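Zandik Pastel Card and Foam Sheet Pack: review

Posted 2023-10-10 by Harish Dhillon
Filed under: Paper and Craft

I go through a ridiculous amount of coloured card. Between two kids, a niece who wants a handmade everything for her birthday and my own habit of building little paper houses at the kitchen table, there's always a shopping bag of offcuts under the bench. So when I saw the Zandik pastel pack with card and craft foam in the same sleeve, I ordered it before I'd finished my coffee. It cost me $16, and I've already bought a second one!

What I like straight away is that the card and the foam are meant to match. You get the pale shades in both, so you can cut a base from card and put a raised shape on top in the same colour (or one step off, which looks lovely). I've tried to do this before by mixing brands and the pinks never agree with each other. One goes salmon, the other goes bubble gum, and the whole thing looks like a mistake.

The colours are soft without being washed out. There's a lemon, a mint, a peach, a light grey that I thought I'd never touch and have nearly run out of, and a lavender that everybody in the house fights over. My daughter has used it for a castle roof, three bookmarks and a cat. It's a cool sort of purple, and it sits beautifully next to the grey.

Cutting is a pleasure. I use a plain craft knife and a steel ruler for the straight lines, and small pointed scissors for anything curved. The card takes a clean edge in one pass if the blade is fresh. The foam wants a bit more patience: hold the knife upright, go slowly, and do two light passes on corners. Press too hard and it drags a little and leaves a nibbled edge. Triangles came out nicely sharp once I worked out that you should cut in from the point each time and never out towards it.
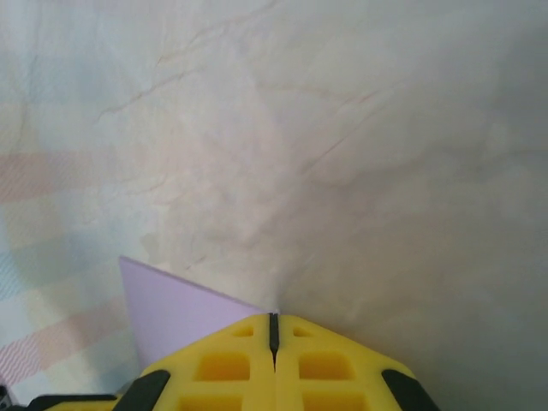 Folding is where the card really won me over. Score it first with the back of the knife or an empty pen and it bends in a crisp line, with no white cracking along the crease. I made a row of seven small houses with peaked roofs for the mantel last December out of another brand, and every single roof ridge split. I've remade two of them with this stuff and they look so much better that I'm going to have to redo the other five.

Glue next. Ordinary white craft glue works on the card as long as you go thin; a fat bead will make it ripple, and it stays rippled. On the foam I switched to double-sided tape, mostly out of laziness, and it holds well. A glue stick is fine for little kids sticking shapes on a greeting card, though the corners of the foam pieces do lift after a day or so. I ran a bit of tape under the worst ones and moved on.

Markers are a mixed bag. Felt tips go on the card without bleeding. On the foam they smear until they're properly dry, and my son has the sleeve to prove it. Pencil shows up on both and rubs out of the card cleanly, but leaves a faint dent in the foam, so keep your guide lines on the back.

A few grumbles. The sleeve is a flimsy thing with a flap that stopped sticking in the first week, and foam will curl if you store it standing up, so mine now lives flat in a drawer under the atlas. I also wish you could buy single colours. Sixteen shades is generous, but I'd happily swap the two browns for more lavender. And the sheets have picked up a slight smell from the packaging. Mine aired out overnight by the window.

I've used the Sandhu card for years and I still think it's the better buy if you only want white or black, especially for anything structural. It's stiffer and it comes in bigger sheets. The Temotero foam is thicker too, good for stamps and for puppets that need to survive a car trip. But for cards, mobiles, paper villages, paper flowers and rainy afternoons where nobody has a plan, the Zandik pack is the one I reach for.

One tip if you're buying for a classroom or a party: cut the foam into quarters before you hand it out. Children will always cut a heart from the exact middle of a full sheet, and then you've got a drawer of foam with hearts missing. (I save those and use them as stencils, and they're great.)

Next up on my table is a mobile with lavender and mint triangles on cotton thread. I'll put the template up when I've stopped the thing from hanging sideways.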